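News > Press Room > Product Releases

Category: Wood Finishing, Interior Coatings

Clondow Releases Ener Two-Coat Waterborne Finish for Interior Tabletops

CLONDOW, April. Clondow today released Ener, a waterborne clear finish for interior wood tabletops, desks and counters. The finish is applied in 2 coats over bare or stained wood and replaces the three-coat system the company has sold to furniture shops until now. Ener is supplied in satin and semi-gloss. A matte version is in testing and has no release date.

The product was developed at the Clondow coatings laboratory with application trials at Restrepo, a contract furniture shop that builds desks and work tables for schools, clinics and offices. Restrepo sprayed and brushed the finish on oak, maple, cherry, beech and stained birch during the trial period. A total of 292 test panels were coated, cured and rated. Panels that failed adhesion were stripped and the stain schedule was changed before the next set was run. 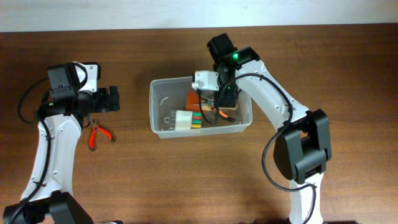 The main complaint shops had about the earlier system was time. Each coat had to be left overnight before sanding, so a tabletop occupied rack space for most of a week. Ener can be sanded the same day under normal shop conditions, and the second coat can follow right after the dust is removed. Cold or humid rooms will slow this down. The data sheet gives separate drying tables for three humidity levels, and users should work from the table that matches their own shop.

Wear resistance was measured by abrasion wheel. Satin panels completed 4000 cycles before the film broke through to the stain. Semi-gloss panels gave the same result. Household stain tests covered coffee, tea, mustard, red wine, hand soap and rubbing alcohol. Mustard left a faint mark on unstained maple after an overnight hold. The other materials wiped off clean with water and a soft cloth.

Color was a separate part of the work. Many waterborne finishes look gray or flat over red and brown stains, and customers who order cherry or mahogany tones tend to notice it when a new piece is set next to an old one. Ener carries a small amount of amber tint in the base. On pale woods the tint is slight. Where no color shift is wanted, such as bleached ash or white oak, shops can order the untinted base under a separate item number.

The finish is compatible with Clandico oil-based stains provided the stain is fully dry. A light pass with a fine pad before the first coat is recommended. It should not be applied over wax, paste polish or any product containing silicone. Older tabletops with an unknown finish should be tested in a hidden spot, usually the underside near an apron, before the full surface is coated.
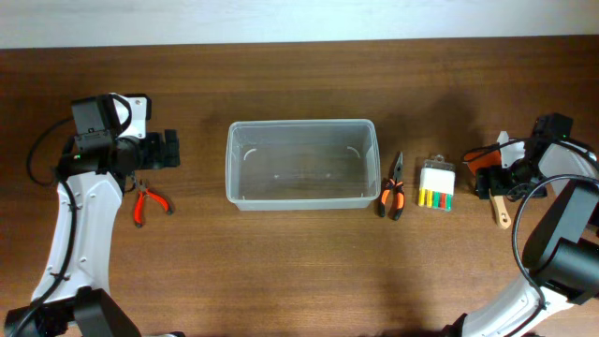 How long should a tabletop cure before it goes into regular use?

Allow 30 days at room temperature for full hardness. Light use can begin sooner, but desk pads, rubber feet and plastic mats should stay off the surface until the full period has passed, as they can trap moisture and print into a soft film.

Cleaning during the cure period should be limited to a dry cloth. After that, a damp cloth and mild dish soap are sufficient. Ammonia cleaners and abrasive powders will dull the satin version and may leave streaks on the semi-gloss.

Repairs are made by spot sanding and recoating. Shallow scratches that have not reached the stain can be leveled and covered with one thin coat. Deep scratches need the color restored first. For satin tops, the company advises recoating the whole surface from edge to edge so the sheen matches.

Ener is available in quart, gallon and five-gallon containers through current Clondow dealers. Shops with open orders for the three-coat system may convert them to Ener at the same unit price until dealer stock of the older product is used up. Technical data sheets, safety sheets and the panel test report are available from dealers on request. Sample panels in the standard stain colors can be ordered by trade accounts.

About Clondow

Clondow makes clear coatings, sealers and fillers for interior wood. Its products are sold to furniture shops, cabinet makers and floor finishers.

Comments (4)

benchdog_l
Does the five-gallon need straining before it goes through an HVLP gun? The old product always had skin around the lid.

Clondow Technical Desk
Strain all sizes through a medium mesh cone filter before spraying. Stir, do not shake.

tworivers cabinets
We ran a gallon of the satin on cherry desktops. Sands to powder fine. Had some bubbles with a foam brush and switched to a pad, which fixed it. Would like to see the matte sooner.

M. in the finishing room
Data sheet link at my dealer still opens the sheet for the three-coat system. Please update it.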